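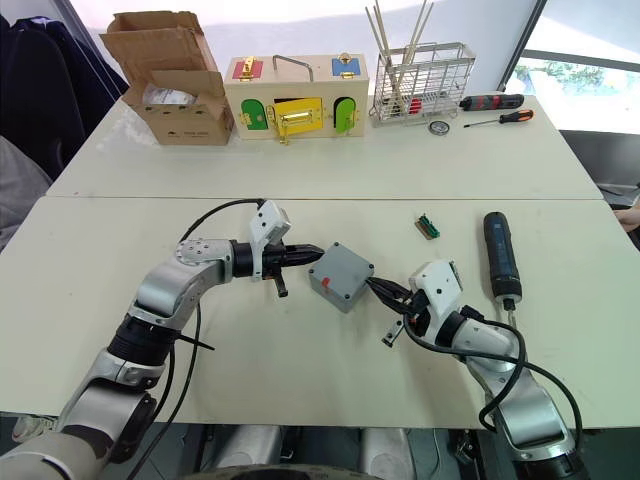 # Chapter 3: Boxes, Lids and Screws

Most books on household repair open with a list of tools. I have never seen the list help anyone. A beginner who owns 12 screwdrivers still picks the wrong one, and a patient person with a single decent driver will usually get the lid off in one piece.

This chapter deals with small enclosures, by which I mean junction boxes, battery covers, timer housings and anything else where a lid is held to a body by a few screws. All the work is done on the bench. Nothing in it should be tried on a box that is connected to a supply, whatever your uncle says about being careful.

## 3.1 What the lid is supposed to do

Makers claim a good deal for their lids. A catalog will tell you that a cover keeps out dust, water and fingers. Perhaps it does on the day it leaves the factory. After a few openings by someone in a hurry, the threads in a plastic body are often chewed up, and the lid is held on by habit.

Anwara Nanayakkara, who taught the evening repair class at Nevthorpe, kept a drawer of failed enclosures and passed them out in the first week. Students were asked to say what had gone wrong with each. They nearly always blamed cheap plastic. She nearly always blamed the last person to close it — and I think she was right more often than they were, though some of it *was* cheap plastic.

## 3.2 The case against the power driver

A cordless driver is quick, and speed is the usual argument for buying one. I am not convinced it matters on a job with four screws. Set too high, the driver will strip a soft thread before you feel any change in your hand. If you must use one, run the screws down on the lowest setting, stop short, and finish by hand.

Start every screw before tightening any of them. Then work corner to opposite corner, a little at a time. Older manuals insist on up to 13 passes, a figure I have never seen defended. Three will do.

**Before you read on:** find a dead battery-powered device at home, take out the batteries, and remove its cover. Write down which screw came out last and how the lid behaved when it did. You will need the notes in Section 3.4.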